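Cambiar un cable en una tarde (que duró una semana)

18 jul 2025

El error 1331 de Ludinus tiene un texto de ayuda que dice, entero: «Comunicación con herramienta interrumpida. Compruebe la comunicación con herramienta». Le dediqué a esa frase buena parte de junio. La imprimí, incluso, con la idea de que en papel revelara algo más.

Para quien llegue de nuevas: tengo a mi cargo una célula de dos brazos Winumach montados en la misma viga, uno frente a la izquierda de la mesa y otro frente a la derecha, en el taller de Padilla. Trabajan con cosas pequeñas y planas, sobre todo teléfonos, que son objetos diseñados con mucho esmero para que no haya forma de agarrarlos. «A mi cargo» significa que cuando funciona la enseñan otros y cuando se para me llaman a mí.

El fallo era del brazo izquierdo. Salía por la mañana, luego no salía, luego salía dos veces seguidas mientras yo estaba de espaldas. Con el brazo recogido, todo bien. Con el brazo extendido a media mesa, casi siempre bien. Con la muñeca girada y el codo bajo, que es exactamente la postura en la que uno no quiere que se pare porque queda colgado encima de la pieza, 1331.

Hice lo que hace cualquier profesional con criterio: apagar y encender. Después reinstalé la configuración de la pinza. Después cambié la pinza izquierda por la derecha, con lo que perdí una mañana y descubrí que las dos pinzas estaban perfectas. El error se quedó en el lado izquierdo, donde siempre había vivido.

Fue entonces cuando miré el cable.

El cable

El cable de la muñeca va por fuera. Sale del conector, hace un arco por encima, baja pegado al antebrazo, pasa por el codo y de ahí se va hacia la base. La primera vez que lo monté seguí el criterio estético, que consiste en que no cuelgue nada. Bridas apretadas, todo tenso, precioso. Recibí felicitaciones. Un cable tenso en un robot parado queda muy bien en una visita.

El problema de los robots es que se mueven. Con el codo bajo y la muñeca girada, al recorrido bonito le faltaba un dedo de cable, y ese dedo lo ponía el conector, que se iba ladeando en su alojamiento. Lo vi moviendo el brazo a mano, muy despacio, con la cabeza metida donde el manual dice que no se meta la cabeza (con la alimentación cortada, antes de que me escriba alguien). A simple vista el conector seguía en su sitio. Le puse el dedo encima y noté que bailaba.

Pedí dos cables nuevos a Fovatby, uno para cada lado. Podía haber pedido solo uno, pero el derecho lo monté yo el mismo día, con las mismas manos y el mismo sentido de la belleza.

Llegaron morados. En el catálogo eran grises. Escribí para preguntar y me contestaron que el color era «orientativo», palabra que desde entonces uso para casi todo. Me quedé los morados. Tienen una ventaja que no esperaba: se ven. Un cable negro sobre un codo negro puede pasarse meses rozando sin que te enteres, y uno morado lo pillas desde la puerta.

Cómo lo monté esta vez

Lo apunto aquí sobre todo para mí, que dentro de un año no me acordaré de nada y volveré a hacerlo bonito.

Primero, lleva el brazo a la peor postura antes de poner una sola brida. La peor, no la de reposo. En el mío es codo bajo, muñeca girada del todo y el antebrazo apuntando al centro de la mesa. Si tienes dos brazos, no supongas que son espejo uno del otro. Lo son sobre el plano. El derecho tiene la pared más cerca del cable cuando abre el codo, y el lazo que en el izquierdo cae por delante de la mesa, en el derecho se va contra el lateral.

Conecta la muñeca y deja un arco generoso por encima. A mí me da vergüenza lo grande que es, parece el asa de una cesta. Gira la muñeca de tope a tope, a mano, y mira el conector, no el arco. Si el conector ni se inmuta, está bien. Si lo ves pensárselo, más cable.

Sobre el antebrazo sí se puede sujetar, porque es un tramo rígido y ahí el cable no tiene nada que hacer. En el codo no. En el codo lo dejé pasar por encima y formar su lazo, y lo volví a coger ya abajo. Bridas claras, sin apretar: tienes que poder correr el cable con dos dedos. Las corté con un alicate de corte al ras, después de años de llevar las muñecas como si tuviera un gato.

Luego hay que hacer pasar el brazo por todas las posturas del programa, a velocidad de abuela. El mío tarda casi 20 minutos en hacerlo entero. No te vayas a por un café. Yo me fui a por un café y al volver el lazo de la izquierda estaba enganchado en la viga, el brazo parado y Ludinus mostrando un mensaje distinto, lo que al menos era una novedad.

La viga, por cierto, tiene la culpa de bastantes cosas. Es larga, tiene nervios y agujeros, y cada agujero es una invitación para una brida. Está ya bastante marcada de herramientas y de arrepentimientos. Acabé bajando el lazo por delante, de manera que cuelgue claramente en vez de quedarse a medias apoyado en el canto. Cuelga mucho. Lo sé. El que venga a decirme que cuelga mucho puede quedarse un rato a verlo trabajar con el codo bajo.

Lo que se movió al tocar lo otro

Aquí debería acabar la entrada, pero para sacar el cable viejo aflojé la base izquierda. No hacía falta. Lo supe mientras lo hacía. Había una brida inaccesible entre la base y la viga y me pareció más fácil mover un robot que doblar la muñeca.

Al volver a apretar, el izquierdo cogía los teléfonos por el borde equivocado. Por muy poco: bajaba, cerraba y pellizcaba una esquina, con lo que el teléfono giraba como una peonza resentida. La distancia entre ejes de las dos bases, según la configuración, es de 574 milímetros. Según mi flexómetro también, pero mi flexómetro es orientativo.

Hubo que repetir la referencia del brazo contra la mesa. El procedimiento de Winumach pide tocar 3 puntos con la punta de la pinza, y el manual recomienda marcarlos «de forma visible y permanente». Nuestro tablero es de color tostado, con manchas grises, rayas y una mancha más oscura de origen incierto, así que cualquier marca que hagas ya tenía ahí a varias primas. Me pasé un rato tocando con mucha precisión un rasguño que no era. Consejo para el que herede esto: haz las marcas antes de que el tablero tenga biografía, o ponles un trocito de cinta y quítala al acabar.

A la segunda salió bien. Comprobé la referencia con objetos sueltos puestos en cualquier sitio: teléfonos, la pizarrita de mensajes, un rotulador. El rotulador es traicionero, rueda en cuanto lo rozas, y por eso mismo sirve de examen. Si el brazo lo coge sin mandarlo de paseo, la altura está bien.

Mantenimiento, en adelante

He hecho una hoja. La anterior decía «revisar cables», con una casilla, y la casilla estaba marcada todas las semanas por mí, que miraba los cables y efectivamente seguían allí. La nueva pide cosas que hay que tocar:

– Con la alimentación cortada, mover el conector de cada muñeca con un dedo. Si baila, se para la célula.
– Correr el cable por debajo de cada brida del antebrazo. Si no corre, brida nueva, más floja.
– Buscar roces en el codo y en el punto donde el lazo derecho toca el lateral. Polvillo morado en la pared cuenta como roce.
– Mirar las luces verdes de abajo, junto a las bases. Las dos. Una vez di por buena la célula mirando dos veces la misma.
– No aflojar las bases. Esto está subrayado.

Llevo unas semanas sin ver un 1331. No digo que esté arreglado, que luego el robot lee el blog. Queda pendiente el hilo rojo que baja por cada lado desde la viga: va al aire y algún día lo enganchará una manga. Tengo pensada una canaleta. También tenía pensado cambiar un cable en una tarde.

Así está ahora, con los dos cables puestos y los brazos a lo suyo.
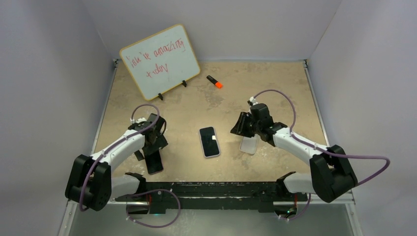
Comentarios (5)

Anónimo dijo:
Lo del lazo grande lo aprendí igual, pero en una máquina más cara. ¿Qué radio mínimo le dejas en el codo? En los míos el fabricante da una cifra que no se cumple ni con el brazo apagado.

El autor del blog dijo:
No lo mido. Lo llevo a la peor postura y si la curva parece una esquina, suelto más. En el codo derecho sigue cerrando más de lo que me gusta cuando se va hacia la pared, lo tengo vigilado.

Anónimo dijo:
¿Y no sería mejor llevarlo por dentro de una funda articulada? Así no tendrías medio metro de cable morado paseando por delante.

El autor del blog dijo:
La probé en el brazo derecho hace tiempo. La funda aguanta muy bien, el que sufre es lo que hay en los extremos, y yo tenía el problema justo en un extremo. Además cruje. Pero si alguien la tiene funcionando en una muñeca que gire tanto, que me diga cómo la sujeta.

Anónimo dijo:
En mi taller tenemos también Ludinus y el 1331 nos salía por la fuente de alimentación de la pinza, con el cable perfecto. Lo digo por si vuelve. Mide la tensión con la pinza cerrando, en vacío siempre da bien.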